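Chapter 7
Closing the Fingers: Grippers and the Wrist Camera

By now you've got an arm that goes roughly where you tell it, and if yours is anything like mine it's held together with cable ties and optimism. Good enough! Mine lives on a bench in a shared workshop called Urnard, next to the drill press, and I lost most of September to the bit we're about to tackle, so grab a cuppa and learn from my mistakes.

The arm was the easy part. The gripper is where you find out how sloppy your pivots are. I cut my first set of linkage bars too long (147 mm, don't ask) and the tips crossed over like a kid's safety scissors. In this chapter we'll lay out a shorter linkage, rivet it so it swings freely without wobbling, and bolt a small camera at the wrist looking out past the fingertips.

Then we'll bring the fingers up to something shiny. I know every other book starts you on a foam block, and you're welcome to do a few of those first, but metal teaches you more about judging distance from a picture. Reflections, shadows, a bright patch that shifts when you move the wrist... it's all in there, and your software has to cope with the lot.

Have a squiz at the figure before you start cutting. Find the four rivets and the two narrow fingers between them, because I'll be referring to them by name from Section 7.1 on.

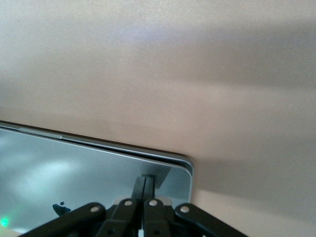 Figure 7.1 Wrist camera view, fingers together at the silver casing.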